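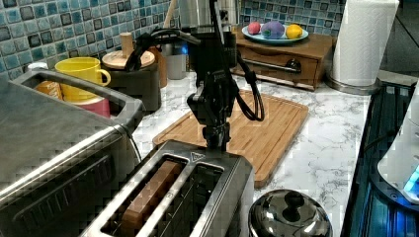

One slice in, morning.

I gave up buying bread in May. The supermarket in Tusville stopped carrying the rye I liked, and the loaf they replaced it with goes stale in two days. I had a bag of flour left over from a cake, so I started there.

The first four loaves were bad. I was following a recipe from Birgit Hollmann, who lives downstairs, and she measures with a coffee mug. Her mug is bigger than mine. Once I bought a scale, things got better. My everyday loaf now has 100 grams of rye in it and the rest is plain bread flour, with a spoon of molasses if there is any in the house.

I mix it after supper, fold it twice, and leave it in the fridge overnight. It goes in the oven at six, before the apartment warms up. I've tried skipping the second fold. The loaf came out flatter but tasted the same.

Slicing took me longer to learn than baking. I used to cut while the loaf was still warm and ended up with wedges that were thick at the bottom and thin at the top. They jam in a toaster. Now I wait until noon, lay the loaf on its side and saw without pushing down. Torben says I should freeze half of it sliced, and I do that most weeks.
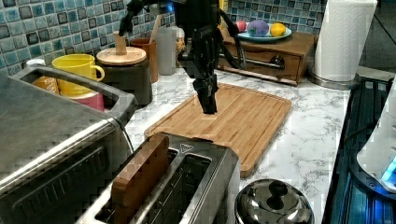
The bamboo board, behind the toaster.

Day-old rye wants a longer toast than white bread does. I run it once on medium, let it stand a minute, then run it again on low. Butter goes on right away, salt after. When I'm out of butter I use the plum jam Gisela Oltmanns brought over — she makes it with very little sugar, so it has to be eaten fast.

I still haven't worked out the sourdough. The starter smelled like nail polish and I threw it out. Finn has offered me some of his, and I'll probably pick it up when I return his bread pan.

Filed under: Kitchen, Bread, Everyday
129 shares | 7 comments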